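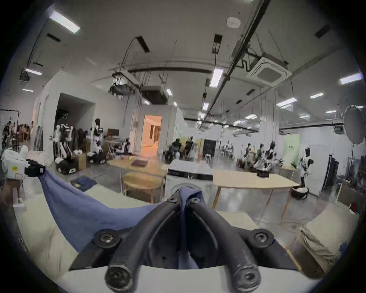
Two grippers on one blue cloth, main hall, washing machine station behind.

Skokel equipment planning kit
README

Last gone over on Wed 25 June by Vaida Vaher. If you have an older copy with the single "Hardware" tab, please throw it out and start from this one. The formulas in the old tab counted spare fingers twice.

Hello, and thanks for opening the README before the spreadsheet! This folder is what we use at Skokel to work out what to buy for cloth handling work, when to buy it, and how much floor it will eat. It started as my own scratch sheet and grew, as these things do, after three different people asked me in one week what a collection station costs. I've tried to write it for whoever holds the budget next, who may well know more about purchase orders than about grippers.

What is in the folder

stations.csv
One row per station. A station is a place where one kind of task gets recorded: the cloth area, the washing machine, the round table, and so on. Columns are explained further down.

handhelds.csv
Every hand-held gripper, with its fingers, mount and bolts listed as separate lines. Yes, the bolts too. We lost most of an afternoon last November to a missing pair of bolts, and I would like that never to happen again.

furniture.csv
Tables, stools, cushions, mats, crates. People laugh at this file until they add it up.

quotes/
Supplier quotes as they came, one subfolder each for Maderer, Zariņš and Jeritier. Please don't rename the files, the sheet looks them up by name.

plan.ods
The thing you came for. It reads the three CSV files and gives you a total per station and per quarter.

How to use it

Open plan.ods, go to the tab called Start, and fill in the yellow cells only. You need the number of stations you want, the number of hours per week you hope to record at each, and the month you want to begin. Everything else fills in by itself. If a cell turns red, a quote behind it has run out and you need to ask the supplier for a new one. A red cell still gets counted in the total, so don't send the total to anybody while there is red on the page. (I have done this. It was a long phone call.)

If you are only replacing worn parts, skip Start and go straight to the Wear tab.

Columns in stations.csv

name: short, lower case, no spaces
task: plain words, such as "fold cloth" or "load washer"
floor: square feet, including the space a person needs to walk all the way around
reach: yes if a robot on a base has to get to it, no if it is hand-held only
power: number of outlets, counting chargers
light: yes if the station needs its own light on top of the ceiling panels
setup_days: working days from boxes arriving to first usable recording
notes: anything at all, the longer the better

About the floor column, because it catches everyone. The first plan I made put the stations edge to edge and it looked wonderfully tidy on paper. Then you bring in two people holding grippers, somebody's cable, a leaning board, and a robot that needs to turn, and you are out of room by lunch. Measure with people standing in it. I add a strip along every side and I have never once been sorry.

Prices we use

These are our planning numbers in dollars, per item, before shipping. They are what we paid or were quoted, and yours may differ.

Hand-held gripper, complete: 1,000
Replacement finger pair: 200
Mounting bracket with bolts: 270
Extra light on a stand, per station: 300

Robots and mobile bases are left out on purpose. They go through a separate request with its own form and its own signatures, and mixing the two makes the quarter look alarming for no good reason. Same goes for anything bolted to the ceiling, which belongs to the building budget.

Choosing between suppliers

Maderer is who we go to for brackets and bolts. They will sell you a small number without sighing, and the packing slips match what is in the box. Zariņš makes our replacement fingers and is slower, so order early and order one more pair than you believe you need. Jeritier quotes for furniture and fixtures, and their tables have held up well, but their quotes are short-lived and account for nearly all the red cells you are going to meet. Ask them to put the end date on the first page.

For cloth, cushions and the like, just go to a regular store. We tried ordering fabric through the purchasing system once and spent more time on the form than on the shopping. Keep the receipt and add a row to furniture.csv. Do buy a few colors. Our light cushions look lovely with a blue cloth and are much harder work with a cream one, and it is a cheap thing to get right at the start.

Things the sheet doesn't know

Training time. A new person needs a day or two before they can hold a cloth taut at the same tension over and over, and the sheet treats them as fully useful from the first morning. I take a bit off the hours cell by hand.

Storage. Crates come in and don't go out again. Put a shelf in the plan.

Shared stations. If two teams want the washing machine, the sheet will cheerfully let you schedule both for the same hour. Talk to each other first.

Laundry. Cloths get grubby and there is no line for cleaning them yet.

Known problems

The Wear tab rounds down to whole finger pairs, so a small order may show as zero. Type in one and carry on.

Sorting furniture.csv by price breaks the station totals. Sort a copy.

The ņ in Zariņš comes out as a question mark on some office machines and the quote lookup then fails. Open the CSV as UTF-8 and it goes away.

Changes and questions

Send corrections to me, Vaida, with the row name in the subject line. New quotes are always welcome, old ones too if they show how a price has moved. I go through the whole kit again in November before the yearly request goes in, so anything that reaches me ahead of that has a good chance of making it in.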